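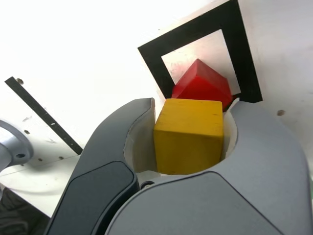 What is Mara?

Mara is a new interview podcast about people who stopped praying for a while and then, one way or another, started again. The first episode comes out in January, it's free, and you can get it wherever you already listen to podcasts.

PLEKBERG — I've wanted to make this show for so long that writing a press release for it feels a little strange! I'm the host and producer, and Mara is the second series from Undach Audio, our small faith and culture label here in Plekberg. If you heard our first one, Long Table, you know how we work: one guest, one microphone each, and no music under the sad parts.

The name comes from the book of Ruth, where Naomi comes home with nothing and asks her neighbors to call her Mara, meaning bitter. I love that she says it out loud at the town gate. So that's where every conversation begins, with the bitter part, and we go on from there. Season one has 20 episodes, picked from 727 letters that came in after we asked for stories last spring (yes, I read them all, mostly at the kitchen table and mostly past my bedtime).
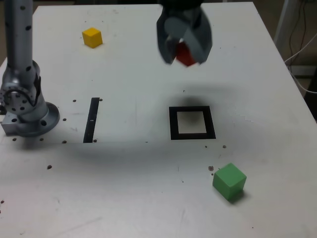
Our guests include a hospital chaplain, a long-haul trucker, a retired choir director and a mother of twins who did her whole interview in a parked car. I didn't ask anybody to tidy up their story before we hit record. Look at that white tabletop with its gray streaks and smudges — that's about how I want these talks to sound, with the marks of use left on. You'll hear long pauses, a dog or two, and one guest changing her mind halfway through a sentence.

We're also doing a live taping at the Araújo Theater in Plekberg at 7 p.m. on launch night. There are 300 seats, tickets are free, and doors open an hour ahead. Please bring a question for the guest, because the second half is all yours.

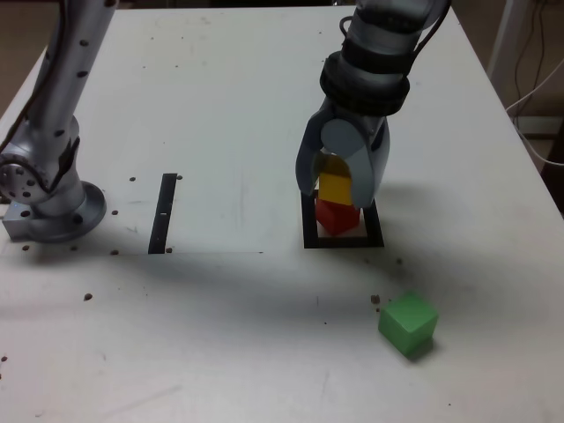

One early listener wrote to say that she had played the preview twice on her way to work and then called her sister, and that she hoped we'd leave the silences in. We will!

New episodes of Mara come out weekly through the season, with full transcripts on the Undach Audio site. Preview episodes, cover art and interview times are available to press through the contact form there.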